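Quem somos

Tempo de leitura: 3 minutos

Imprimir | Enviar por e-mail

A Grametti começou com uma mesa de cozinha. Ademir Queiroz tinha prometido à sogra uma mesa nova para o almoço de família, comprou as tábuas, pediu emprestada a garagem de um vizinho e levou tanto tempo a acabá-la que o almoço se fez com os pratos nos joelhos. A mesa ficou pronta em fevereiro, a sogra gostou (com reservas quanto à altura, que ainda hoje menciona) e duas primas quiseram logo uma igual. Foi assim que nos tornámos uma oficina de mesas, sem grande plano, mas com muito gosto.

Hoje somos quatro à volta das bancadas, além do Ademir. O Thulani Magagula escolhe e prepara a madeira, e tem uma paciência para isso que os clientes costumam estranhar na primeira visita: pode passar uma manhã inteira a virar tábuas de um lado para o outro até encontrar duas que fiquem bem juntas. A Nosipho Nkosi desenha os tampos e as pernas, e é também com ela que se fala quando a sala é torta, o corredor é estreito ou o elevador não ajuda. O Sizwe Adams trata das colagens e da lixagem, e a Fatima Ngcobo dos acabamentos, das entregas e daquelas conversas ao telefone que começam numa mesa e acabam numa receita de arroz.

Fazemos mesas de jantar, secretárias e bancadas de cozinha, quase sempre por medida. O modelo mais pedido continua a ser a Naltside, que é neta direta da mesa da sogra (agora com a altura certa), e há também a Drurari, mais estreita, pensada para quem come e trabalha no mesmo sítio. Já saíram da nossa porta 401 mesas, e de muitas delas continuamos a receber notícias – um risco de compasso, uma mancha de café, um bebé que aprendeu a andar agarrado à beira.

Gostamos especialmente das madeiras claras. Dão luz às casas pequenas, ficam bem com cadeiras desirmanadas e deixam ver o veio sem que seja preciso procurá-lo. Quando nos visitar, peça ao Thulani que lhe mostre um tampo junto à janela e passe a mão por ele com calma, que ninguém o apressa.
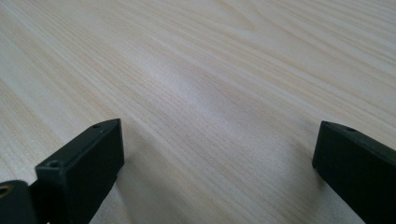 Superfície clara, em tom creme, com o veio a correr na diagonal.

Cada mesa segue com um pano e uma folha de cuidados escrita pela Fatima, que recomenda água morna, pouco sabão e nada de tachos quentes sem base. Se mesmo assim acontecer alguma coisa, telefone-nos antes de experimentar os truques da internet – quase tudo tem remédio, e já recuperámos tampos que os donos davam por perdidos.

A oficina fica no antigo armazém Mathebula, ao fundo do pátio, e as visitas são por marcação. As encomendas para entregar antes das férias aceitam-se até 30 de junho. Traga as medidas da sala, uma fotografia se tiver, e tempo para um café.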